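Why Does a Seashell Have a Spiral?

A page for young collectors, by Milagros Urrutia

Many children keep a box of small treasures. In it you can find a shell, a little bag with a string, a button from an old coat, maybe a box that had something nice inside.

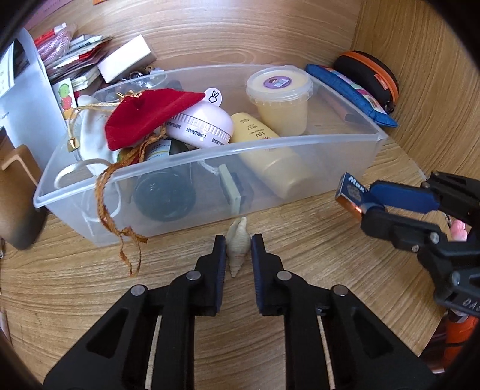

Of all these treasures, the shell is the one that was made by an animal. A spiral shell was the home of a sea snail. The snail did not find its shell and move in. It had a very small shell already when it was a baby, and it carried the same one for all its life.

How does a shell grow?

Your clothes get too small for you, and then you need new ones. The snail can't take off its shell, so it makes the shell bigger. It has a soft skin called the mantle. The mantle takes minerals from the water and from food, and puts them in a thin new layer at the edge of the opening. When this layer is hard, the shell is a little longer and a little wider.

And why does it go round and round? The snail adds more on one side of the opening than on the other side. If you build a wall and always put more bricks on the left, the wall will bend to the right. The shell bends in the same way, and it turns around itself many times. The pointed top of the spiral is the oldest part. The snail made it when it was tiny.

Touch the outside of a shell with your finger, very slowly. On many shells you can feel fine lines or ridges. Some of them show where the snail was building. Others are a pattern that belongs to that kind of snail, like stripes belong to a tiger.

Can you hear the sea in it?

Put a big shell to your ear and you hear a soft "shhh". My grandfather in Prarkside told me it was the sea of Hundow, and I believed him until I was 9. The sound comes from the room where you are. Small noises go into the shell, bounce on the hard walls and come out changed. Try it with an empty cup! It works too, but the sound is different.

How to keep your treasures

A shell is strong, but the thin edge and the point can break. Don't put heavy things on top of it. A small cloth bag is a good bed for a shell, because the soft cloth protects it from scratches. If the bag has a drawstring, pull it gently and the opening closes.

For the bigger collection, use a plastic bin that lets some light through. Put the flat and heavy things at the bottom, and the soft things over them. Very small things like to hide in the corners, so give them a little box of their own.

You can also write a label for each shell. Write where you found it, the month, and who was with you. My oldest label says "Sistiritz, January, very cold feet". I have 98 shells now, and without the labels I would not remember half of the beaches.

Before you take a shell home

Look inside first. If somebody lives there, a snail or a hermit crab, put it back gently in the same place. On some beaches it is not allowed to take shells, so ask an adult to read the signs with you.

Words to remember

Mantle: the soft skin that builds the shell.
Spiral: a line that turns around and gets wider.
Hermit crab: a crab that lives in an empty shell and changes to a bigger one when it grows.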